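Likville Home Workers' Register

The Likville Home Workers' Register is a voluntary list of people in the town of Likville who are paid by the day or by the task for cleaning, laundry and care in private homes. It opened in December and was placed on a permanent footing by the town council on January 23, 2018. Entry is free and does not depend on having a written contract.

Background

Most domestic work in Likville was arranged by word of mouth. Workers had no sick pay and were seldom able to show past earnings when they applied for a tenancy or a loan. A survey of the Irneo and Tawhiri districts found 298 people doing such work, of whom 174 had no other income. 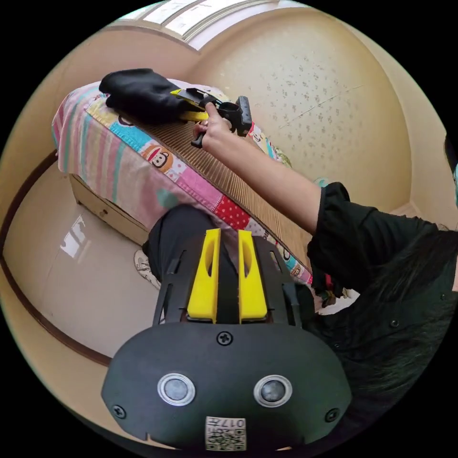
Chinyere Ogunleye told the council's hearing that a missed day in Irneo meant a missed day's pay, and that a list of names would change little unless households were made to sign it too. The council accepted the point in part. Households may now countersign an entry, but they are not obliged to.

Operation

Each worker receives a record book with space for hours, rates and the address of the job. Books are issued at the Prirker office - a former post office near the bus station - and can be renewed there every 12 months. The register does not set wages or find work for its members. 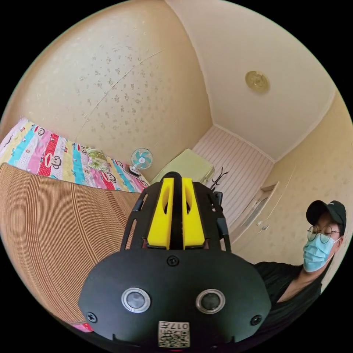

One Tawhiri worker, in a written reply to the council, said the book was useful at the bank but that two of her employers had refused to fill it in, and asked who she was meant to complain to. No complaints procedure existed at that point. Disputes over pay are now passed to the town's advice desk, which can write to a household but has no power to fine it.
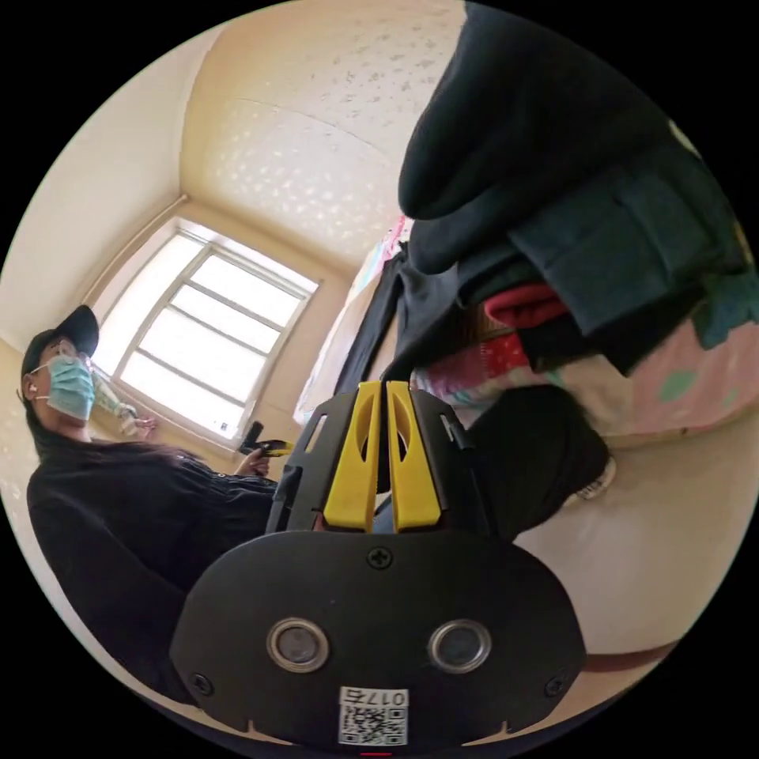

Membership reached 236 in the first full year. Live-in staff are covered by a separate scheme and cannot join, while people who work partly for an agency may enter only the hours they arrange themselves. Gardeners were left out of the original rules and admitted later.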